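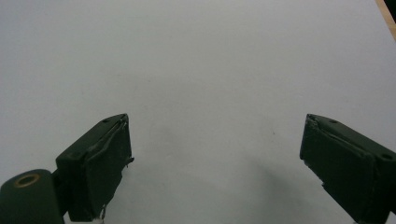

The pale top, gray-white, evenly lit

Bikar Home Forum > Tables and Desks > Pale table top or dark one?

orlik_60
Hello all. I must choose a table for our small dining room and I can't decide on the top. My husband wants dark walnut. I want something pale, almost white with a little blue in it. Brurkley has both in the same size. We have two children and they paint, glue and eat at the same table. Which one will look worse after two years?

tamsen
Dark shows every crumb and all the dust. I had one from Değirmenci, beautiful on Thursday after cleaning, terrible on Friday. Go pale.

Quillback
I disagree with tamsen. Pale tops take stains. Turmeric, red wine, felt pens. Dust you wipe off, turmeric stays with you. Also check if the surface is matte, my matte one keeps greasy fingerprints.

orlik_60
Thank you both. Quillback, which cleaner did you try for the turmeric?

Quillback
Lolex, the one without bleach, and then baking soda paste overnight. It got lighter but I still know where it is.

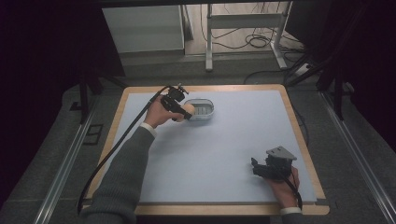
Stains are one question, but for me the edge is more important. My first table had a painted edge and it chipped in the first winter, exactly where the chairs touch it. Now I look only at tops that have a border in light wood around a blue-gray surface, like this one. Small marks on wood you can sand and oil again – on paint you can't. A white tray on it looks calm also, if you care about such things.
– mirabeau_k

tamsen
Good point about the edge. But wood border means a joint, and crumbs go in the joint. Ask me how I know.

mirabeau_k
It depends on how well it is made. Mine is flush and I use a soft brush once a week.

Quillback
Once a week! With two children she will need it after each meal.

orlik_60
I went to see both in the evening. The pale one with the wood border is 2315 in our money, over my budget, but my husband touched it and stopped talking about walnut. I will ask if they can send a sample piece, then I put turmeric on it and write the result.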